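Visit to the Herudness site, Meireles

The April open day at Herudness covered two of the buildings on the Meireles estate: the yarn store and the finishing hall. Entry was by timed slot, and ours began at 10.30 with the store. It holds 3000 cones on fixed shelving, booked in and out by a stock system called Poteo. Each cone carries a label with dye lot, weight and date of receipt. Lots are never mixed within one order.
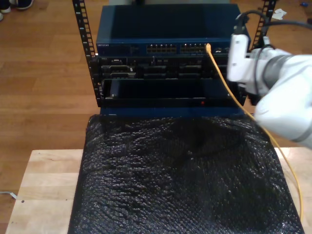
Netgear switch in a small open rack, yellow cable connected.

Poteo runs on site and is backed up at night. Staff told us that 1241 lots were live at the time of the visit, almost a third of them dark shades. These give the most trouble in matching — small differences between lots show up only in daylight, so samples are checked beside a north window.

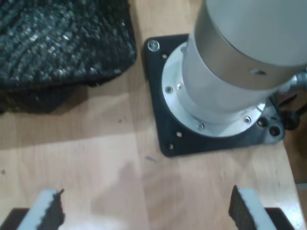 Finishing takes two days for heavy loop-stitch pieces. They are washed cool, spun briefly and dried flat, then measured against the pattern card. The Vinska range allows a tolerance of 2 cm in width. Pieces outside it go back for a second wash, and 457 did so last year. Parking is at the rear of the finishing hall, and the shop closes at four.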